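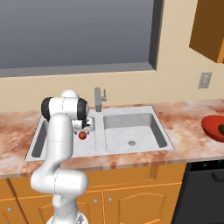
So I've been making relish. Green tomato relish, from my nan's recipe, which is written on the back of a Flerkdale Show entry form in biro and is missing at least one step. Mum reckons Nan left it out on purpose so none of her sisters-in-law could ever beat her. I believe it.

The recipe says "tomatoes, a good lot" and "onions, less". Then it says 5 hours, and doesn't say five hours of what. Salting? Simmering? Sitting on the back verandah with a shandy? I rang Mum, who said salting. I rang my aunty, who said overnight or don't bother. I went with overnight, mostly because I'd fallen asleep on the couch by then anyway.

Round one was too sweet. Round two caught on the bottom while I was arguing with the cat (burnt mustard seed is a smell that moves in and pays rent). Round three, though! Round three was getting close, sharp and a bit gluey with that proper curry powder yellow, and I ate it on cold lamb standing up at the bench at half past ten at night.

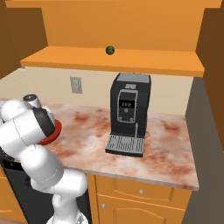

Coffee machine on the marbled bench

Coffee is the other thing keeping me upright at the moment. I've gone from one a day to I'd rather not say, and I've started having opinions about milk. Send help, or biscuits.

Anyway, jars. If you've been saving jars for years thinking you were a hoarder, your moment has come. I had 12 and not one of the lids matched, so I spent a whole arvo on the kitchen floor trying them on like Cinderella's shoe. Seven found a partner. The rest are now holding buttons.

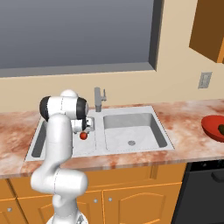
Posted by Yasmine Benjelloun | 30 Apr 2020 | Filed under: Kitchen, Family

Now, the missing step. I was chatting over the fence to Mrs Hrytsenko next door, who has been pickling things since well before I was born, and she asked when I was putting the vinegar in. At the start, I said, like it says. She gave me a look I haven't had since Year 9 maths. Half at the start, half at the end, she said, and drain the tomatoes properly, love, squeeze them.

Squeeze them! I'd been tipping them in with all their salty juice and wondering why everything took forever to thicken. I made round four that night, and I swear it tasted like Nan's laundry shelf, where she kept the jars next to the Solvol.

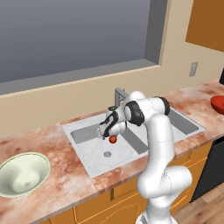 One little red one over the sink

I've dropped a jar on Mum's doorstep and waved from the gate. She texted back "needs more clove", and from her that's a rave review. Chutney in May, if I can get hold of any sultanas.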